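婚姻登记与家事法律通讯 二月号

改名之后:婚后换姓的居民要自己跑完哪些手续

本市婚姻登记处上月公布了去年的数字。全年共有1,686对新人在登记处办理结婚手续,其中300人在登记当天同时递交了改姓声明。登记处窗口主管Blair Cruickshank在接受本刊电话采访时说,这个比例和前年差不多,变化在于改姓的人里选双姓的多了,选择把两个姓用连字符接起来的也多了。

改姓声明本身不难办。申请表在结婚登记表的背面,填好新姓,双方签字,登记员当场核对证件。麻烦在后面。登记处只负责在婚姻证书上写明新的姓名,不会通知任何其他机构。护照、驾照、银行账户、社保、纳税号、房产登记、保险单、学历证明,都要本人一项一项去改。

本刊去年秋天收到不少读者来信,说的都是同一类事:证书上的名字改了,别处没改,过了几个月出了问题。一位读者订机票时用了新姓,护照上还是旧姓,在柜台被拦下,最后重新买了票。另一位读者的工资因为银行户名和雇主登记的姓名不一致,被退回两次。还有一位在离婚时才发现,婚后买的房子一直登记在婚前的姓名下,律师为了证明两个名字是同一个人,多花了将近一个月。

先改什么,后改什么

登记处建议的顺序是先领婚姻证书的认证副本。原件只有一份,多数机构要看认证副本,有的还要留存。Cruickshank说,一般家庭领三份够用,名下有房产或者境外账户的领五份比较稳妥。副本可以在登记当天一并申请,事后补领要另外排队,目前等候时间是14个工作日。

拿到副本以后,先改社保和纳税登记,再改身份证件。证件部门会去核对社保系统里的姓名,如果社保还没更新,申请会被退回。社保更新一般当天生效,偶尔要等到第二天早上。护照排在身份证件之后。已经订好蜜月行程的人,最好等旅行回来再换护照,机票和签证上的姓名以出发时手里的护照为准。

银行方面,多数银行要求本人到柜台。联名账户需要两个人都到场,只有一方改姓也一样。办理时带上新旧两份证件和婚姻证书副本。自动扣款和定期转账通常不受影响,但支票要重新印。信用卡会换发新卡,卡号多半不变,安全码会变,绑定在各个网站上的付款信息要重新填。

雇主那边,把新的社保信息交给人事部门就可以。年中改姓的人,年底收到的收入证明会是新姓名,报税时按新姓名填。如果报税时社保还没改,就用旧姓名报,等下一年再换。

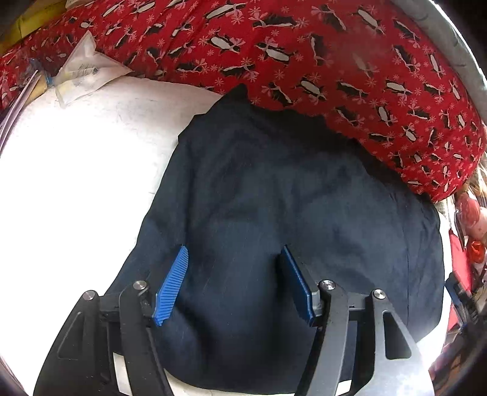 红色印花布前的深蓝色布料。

容易漏掉的几项

遗嘱和受益人指定是最常见的疏漏。结婚之后,有些地方的法律会让婚前的遗嘱自动失效,有些地方不会。改姓本身不影响遗嘱效力,但如果遗嘱里写的是旧名,执行时需要附上婚姻证书。人寿保险和退休金账户的受益人要单独更新,这些账户不跟着遗嘱走。

房产登记可以不改,法律上没有强制要求。不过出售、抵押或者过户时,登记姓名和证件姓名不一致会拖慢手续。土地登记处接受附注,就是在原登记上加一行说明现用姓名,费用是73元,比重新登记便宜得多。

学历证书各校做法不同。多数学校不补发新姓名的毕业证,只出一份说明函。持有执业资格的人,例如护士、会计师、教师,要通知发证机构,一般有期限,逾期可能影响年度续证。

选民登记也常被忘记。证件更新以后,选民登记不会自动跟着变,需要单独填一张表。投票站的工作人员核对的是名册上的姓名,如果对不上,可能只能投临时选票。

孩子的姓

父母一方改姓,孩子的姓不会随之改变。要改孩子的姓,需要另外提出申请,父母双方都有监护权的,要双方书面同意。孩子已满十二岁的,登记处会要求孩子本人到场表示意见。带着前一段婚姻所生子女的再婚家庭,要取得孩子另一位家长的同意,取不到的话只能向家事法庭申请。

旅行时,家长和孩子姓氏不同,有的口岸会多问几句。带一份孩子的出生证明副本和自己的婚姻证书副本,基本可以应付。

离婚后改回原姓

离婚时想恢复婚前姓名的,最好在离婚申请里就写上。法官签发的离婚判决书如果注明恢复原姓,拿着判决书去各机构改就行,不必再走一次改名程序。判决书里没有写的,事后要单独申请,要交申请费,有些情况还要登公告。

本刊常驻律师提醒,恢复原姓指的是恢复到婚前使用的姓。结过两次婚的人,第二次离婚时想改回出生时的姓,有的法庭不会直接批准,需要在申请里说明理由并附上出生证明。

在境外登记结婚的夫妻,情况要复杂一些。婚姻证书如果不是本地语言,要先翻译并公证,再申请附加证明。本地机构认可境外婚姻的,不一定认可境外证书上的改姓。登记处的做法是看证书签发地的法律是否允许在结婚时改姓,允许的就承认,不允许的要在本地另办。这类夫妻将来如果要离婚,也会碰到管辖问题,结婚地不一定受理,居住地法院通常要求一方住满一定时间。建议在搬家之前先咨询。

双姓的写法

选择双姓的人要注意连字符。有连字符的双姓在系统里算一个姓,没有连字符、中间空一格的,有些系统会把前一个姓当作中间名。Cruickshank说,窗口每周都会遇到来更正的人,多数是航空公司或者银行的系统把名字拆开了。登记时写成什么样,以后每一份文件都照着写,不要有时加有时不加。

两个姓合成一个新姓的,本市目前不接受在结婚登记时直接办理,要先结婚,再向法院申请改名。

咨询与办理

登记处一楼咨询台上午九点到下午四点开放,午间不休息。改姓手续清单可以在咨询台领取,有中文版。本刊下一期将介绍婚前财产协议的公证要求,读者有具体问题可以写信到编辑部,来信请注明是否同意刊登。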